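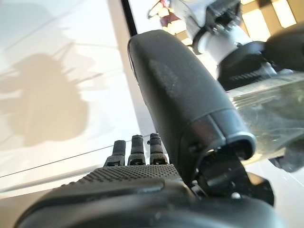

**Visit report: Katiyar Community Food Depot, Platel**
Submitted to the Regional Nutrition Partnership, March

Four members of the Partnership's storage working group visited the Katiyar depot in Platel to review its handling of chilled donations ahead of the summer distribution period. The group was received by the depot manager, Hemant Vishwakarma, and remained on site from 9:30 a.m. until early afternoon.

## Background

The depot opened in a former shoe warehouse on the Helilik road and now supplies 900 households in Platel and the surrounding townships. It handles 4,000 pounds of food in a typical week. Dry goods still make up the larger share, although dairy and cut vegetables have grown steadily over the past two years. Most chilled items come from the Provska grocery cooperative, which delivers before 7 a.m.

## Receiving and sorting

Deliveries are checked at the rear dock against a printed manifest. Staff record the temperature of one case per pallet and set aside any case above the limit. The working group reviewed the receiving log for the previous month and found it complete, apart from two entries lacking initials. Mr. Vishwakarma stated that the form will be revised so that the initials box sits next to the temperature reading.

Sorting follows date order. Items with fewer than three days remaining go directly to the noon pickup and are not shelved.
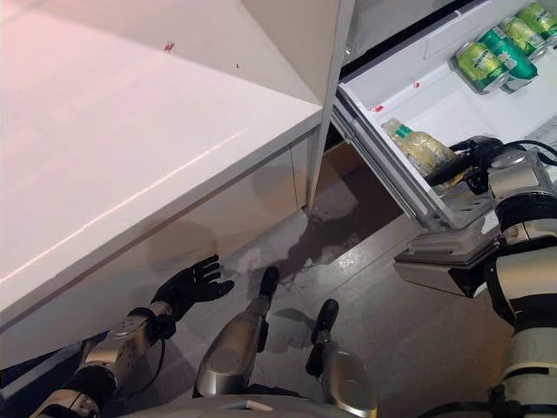 Household packs are assembled in the afternoon. Families who receive chilled food are given a one-page sheet on home storage, covering where to keep milk, how long cooked rice may be held, and when to discard leftovers. The sheet is available in four languages. The group noted that the print is small and that the section on thawing meat would benefit from plainer wording.

## Transport

The depot operates two vans, one of them refrigerated. The second is used for dry goods only. Routes to the northern townships take up to 6 hours in winter, and the manager considers this the weakest point in the operation. A request for 300 insulated bags has been submitted to the county.

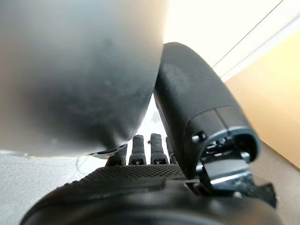
## Recommendations

1. Adopt the revised receiving form by the end of the quarter.
2. Reissue the home storage sheet in larger print.
3. Support the county request for insulated bags.
4. Review the northern routes before November.

The working group thanks Mr. Vishwakarma and his staff for their time. The receiving log pages reviewed during the visit are held at the Partnership office and may be consulted on request.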